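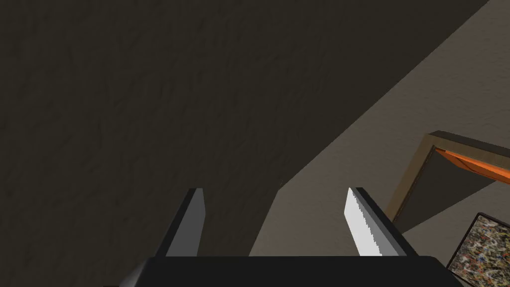 Ticket 159: Wrist view renders flagged by the scene checker, and what we should write into the practice guide

Project: Galtutach simulation library
Opened by: Saimi Peltonen
Assigned to: Konrad Moser
Status: Resolved, guide change accepted
Last updated: June 22, 2024

Saimi Peltonen wrote:

Hi all! I ran the new scene checker over the tabletop set last night and it's great, it really is, but it has flagged 90 wrist view renders and I need help deciding which of those are real faults. The attached one is typical of the batch.

The checker gives two messages for it:

WARN contact-pad: left and right inner faces differ in brightness beyond limit
WARN coverage: single low-detail surface fills most of view

The first one I understand. The inner face of the left finger comes out a flat medium gray and the right one is bright white. Our guide (section 4, "Gripper appearance") says both pads must use the same material. So either somebody swapped a material or the rule is being tested in the wrong way. The second I'm less sure about. The big dark surface takes up the whole left side and the upper part too, and the guide says nothing about how much of the view a single surface may take.

What I tried:
- Reran the checker with the default settings. Same two warnings.
- Reran with the brightness limit doubled. Same two warnings.
- Cleared the asset cache and rendered again. Same result, down to the pixel as far as I can tell.

Checker is version 2, library is the current main branch.

Konrad Moser wrote:

Lovely report, thank you. I'll take this.

First thought on contact-pad: look at where the light is coming from. It's mostly from the right in this render, and the top edge of the wooden frame over on that side picks it up as well. One pad lit and the other not is exactly what a strong side light can do to two faces that point in different directions. I'd like to rule out the material before blaming the light, though. Could you dump the material assignments for both fingers?

I also see a saw-toothed edge on the white pad. Is that the modeled grip pattern or is it the renderer struggling with a bright edge? If it's modeled, I'd expect it on both sides, and the gray face looks smooth to me.

Saimi Peltonen wrote:

Material dump done. Both fingers point at the same pad material, same roughness, same base color. So no swap.

On the saw-tooth: I opened the gripper model and the pads are plain flat boxes. No teeth anywhere.

Konrad Moser wrote:

Then we have two separate things going on and I'm happy, this is a much better ticket than I thought it was going to be.

1. Brightness difference. Material is fine. Lighting does it.
2. Jagged edge. Not in the model, so it's made at render time. My money is on the shadow settings.

Test for number 1: keep everything, move the key light to directly overhead, render again.
Test for number 2: keep everything, raise the shadow map resolution one step, render again.

Please do them one at a time. I know it's tempting to change both at once (I did that for most of last July and learned nothing whatsoever).

Saimi Peltonen wrote:

Results!

Test 1, overhead light: the two pads come out nearly equal and the contact-pad warning goes away. Edge is still jagged.

Test 2, original light, higher shadow resolution: the teeth get much finer. Two steps up and I can't see them at normal size. Contact-pad warning is back, as expected.

So you were right on both. I'm very pleased with how cleanly they came apart.

Ruth Mamani wrote:

Jumping in because I look after the practice guide. Please don't fix this by putting the light overhead everywhere! Section 2 asks for varied lighting on purpose. A policy that has only ever seen two evenly lit pads will get a nasty shock in the Irndale lab, where the windows are all down one side. I'd be very glad to see more renders with one gray pad and one white pad, provided the light in the scene explains it.

The trouble is our own wording. Section 4 says:

"Both contact pads shall have the same appearance."

What we meant was the same material. Appearance depends on light, and the checker has been faithfully testing the sentence we wrote. Proposed new text:

"Both contact pads shall use the same material definition. A difference in rendered brightness is acceptable where it agrees with the light direction recorded for the scene."

The checker can then read the material assignments straight from the scene file, which is quicker anyway, and use the brightness comparison only when no light direction has been recorded.

Konrad Moser wrote:

Yes to all of that. The scene file already has the light direction in it, so this is a small change. I'll write it.

For the jagged edge I'd like a rule as well. Something like "edges that are straight in the model shall be straight in the render at working resolution." The checker could compare against the outline from the segmentation pass. I've never had an excuse to write that and now I do.

Lauri Laitinen wrote:

Please go easy on the shadow resolution. Two steps up costs real time on the Pakitz render machines and we have the whole kitchen set queued behind this one. Could the higher setting apply to the gripper only?

Konrad Moser wrote:

Good point, and it can. The gripper is near the camera in every wrist view, so it's where the coarse shadows show worst. I'll put it in its own shadow group with the higher setting and leave the furniture and props as they are. Saimi, could you time it?

Saimi Peltonen wrote:

Timed over one full batch. Gripper-only shadow group adds 11 seconds to the batch. Everything-on-high added enough that I went and had lunch. Gripper-only it is!

Lauri Laitinen wrote:

I can live with 11 seconds. Thank you.

Pirjo Kokkonen wrote:

What about the coverage warning? It's been quiet for a while and I'd hate for it to close along with the rest. I'm the one who added that check.

My reasoning was that a wrist camera staring at one plain surface teaches very little, and the old bin scenes had hundreds of views like that. This one doesn't bother me much. You have the boundary between the dark surface and the lighter one running diagonally across the view, both fingers are clear, there's part of a wooden frame with an orange strip in it, and a corner of that speckled rectangle at the bottom right. Partial objects near the edge of a wrist view are normal during an approach. I'd keep it.

I would worry if a whole run looked like this from start to finish.

Ruth Mamani wrote:

That's a useful distinction and I think it belongs in the guide. The rule should apply to the run. Individual views can be as plain as they like if the run as a whole shows the objects properly. Draft:

"Coverage is assessed over a complete run. A single view dominated by one surface is not a fault. A run in which most views are so dominated shall be reviewed by a person before release."

I want that last part in. Jääskeläinen did the same in the pallet project and the reviews caught several scenes where the start pose was simply wrong.

Pirjo Kokkonen wrote:

Happy with that. I'll change the check to collect per-view results and report once per run. Message becomes INFO for a view and WARN for a run.

Konrad Moser wrote:

Changes are on the branch:

- contact-pad now compares material definitions; brightness test is the fallback when no light direction is recorded
- new check straight-edge, off by default until we've tuned it
- gripper shadow group, two steps up
- coverage reports per run (Pirjo)

Saimi, would you rerun the flagged renders and tell us what's left?

Saimi Peltonen wrote:

Rerendered and rechecked all 90. No contact-pad warnings remain. Coverage gives INFO on most of the single views and no WARN on any run. I turned on straight-edge by hand to see what it would do, and it passes the gripper and complains about one mug handle, which is curved, so that one needs a little more thought, Konrad.

I also went back through the runs by eye, mostly because I enjoy it. Start poses look sensible to me.

Konrad Moser wrote:

Ha, the mug handle. Split off into its own ticket.

Ruth Mamani wrote:

Guide sections 2 and 4 updated, plus a new section 7 on coverage. Short version for people who only read tickets:

Same material on both pads, checked in the scene file.
Record the light direction for every scene, even when it's the default.
Change one setting per test and write down the result in the ticket.
Judge coverage by the run.
If a check fires on something that looks fine, open a ticket before loosening the limit. The limit may be right and the sentence behind it wrong.

Merging now. Saimi, please add the before and after settings to the library notes when you get a minute.

Saimi Peltonen wrote:

Added, under "Shadows, gripper." Closing.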